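Quartey Stacking Cups, sleeve of mixed colours

Product code 1472
Sold by Mernatura, Plakthorpe

A light, reusable plastic cup for squash, water and other cold drinks. The Quartey is made for village halls, playgroups, sports clubs and anyone else who gets through a lot of drinks in an afternoon and would like to have the same cups next year. It has a rolled rim, a slight taper and a flat base, and it nests deeply, so a full sleeve takes up little room in a cupboard.

Capacity is 200 ml to the line and 240 ml to the brim. Each cup is 82 mm tall. Colours are mixed in the sleeve and we can't pick out single shades for orders of fewer than 2,000 cups. If you need one colour throughout, write to Gunnel Vik in the order office with the date you need them by.

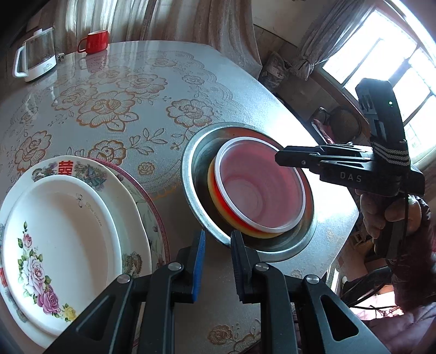
Nested cups on a metal tray.

Washing and storage

Wash by hand or on the top rack of a dishwasher at up to 60°C. Stand the cups upside down on a rack and let them dry fully before nesting. Cups stacked wet will stick together, and the colour can dull over time. If two do lock, run warm water over the outer one and twist gently — don't lever them apart with a knife.

Keep out of direct sun when not in use. Orange squash and blackcurrant may leave a faint tint. A soak in warm water with a spoonful of bicarbonate of soda will usually shift it.

Not suitable for microwaves, ovens or hot drinks. For tea and coffee see the Pruris range, which has a thicker wall and a handle.

Printing

We can print a club name or simple badge in one colour on the side of the cup. Artwork should be sent as a line drawing with no shading. The smallest order for printed cups is 2,000 and delivery takes three weeks from the day you approve the proof. Orders for August events should reach us by the end of June. Printed cups can't be returned unless faulty.

Delivery and returns

Plain cups leave Plakthorpe the next working day if ordered before 2 pm. Unopened sleeves can be sent back within 30 days for a refund, less postage. If any arrive cracked, keep the packaging and tell us how many — we will send replacements with your next order or straight away, whichever you prefer.

Trade accounts

Schools, caterers and hire firms can open an account with 30 days to pay. Ask for Obed Amegashie. Account holders can also collect from the side door in Plakthorpe between 8 am and 4 pm, but please ring first so the boxes are ready.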